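Wekmont hand gripper pair, second version: four months in

Reviewed by Efthymia Drakos

Price paid: £971 for the pair, with marker cubes, cables and a spare set of fingers
Would buy again: probably, at a lower price

The Wekmont pair is sold on the promise that you can be recording usable demonstrations within the hour. I have heard that promise from Jolent and from Andreadis as well, so I wasn't expecting much. With the first set it took us until late on Friday afternoon, and we had started after breakfast.

Most of that went on the cubes. Each gripper carries a white cube printed with black square markers, and the tracking is only as good as the way that cube sits. Wekmont supplies 4 screws per cube and a leaflet that tells you to make them "firm". Firm is no use to anyone. Too loose and the cube creeps during a session; too tight and the plastic seat bows, which tips the whole thing by a hair and throws the pose off at the fingertips. I ended up doing them in a cross pattern, a little at a time, and then checking against a square. The leaflet doesn't mention checking at all.

The fingers are better. They are curved, they open wide, and they come off without tools. Ours have been changed once in four months. The tips had gone shiny and were dropping anything smooth. Fitting the new ones is easy, but you must redo the open and closed limits afterwards or the recorded width will be wrong all the way through. There is a menu for this, buried 14 pages into the manual under "Advanced". It isn't advanced. It is something every owner will need.

Cables are the weak point, and I say that having owned the Cindonora set, which ate them. The lead leaves the Wekmont at a sensible angle, but there is no clip for the forearm and no strain relief worth the name. One of ours began dropping out in December when the wrist was turned fully over. Wekmont replaced it, after I had filled in the same form twice. I now leave a generous loop along the arm and swap the lead at the first dropout.

My check before each session is dull and takes a few minutes. Wipe the cubes with a dry cloth, open and close each gripper a few times, hold both out over the table with the board on it, and turn the wrists slowly while someone watches the tracking. A flat board is a good target, with edges you can line up by eye. Watch the lights too, as a glare patch on a shiny floor can upset the markers worse than a dim room does. 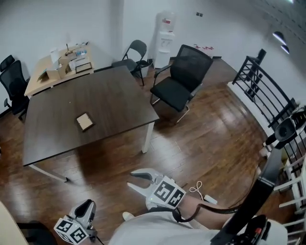 Both grippers up, cubes fitted, with the square board near the middle of the table.

The supplied software logs tracking losses, and I do like that. On a bad day I had 43 of them in one session, nearly all from the left cube, and the log told me which one to look at. It did not tell me the seat had cracked. I found that with a torch.

Spares are dear. A cube on its own costs far more than a lump of printed plastic should, and you can't buy the seat separately, so a hairline crack means a whole new body. Andreadis will sell you every part down to the screws – their grippers are heavier, mind you, and my forearms know it by lunchtime.

Good: finger changes, weight, the loss log.
Bad: cube seats, cable exit, manual, price of parts.

If you do buy a pair, order a second lead at the same time and write down your finger limits somewhere other than the laptop.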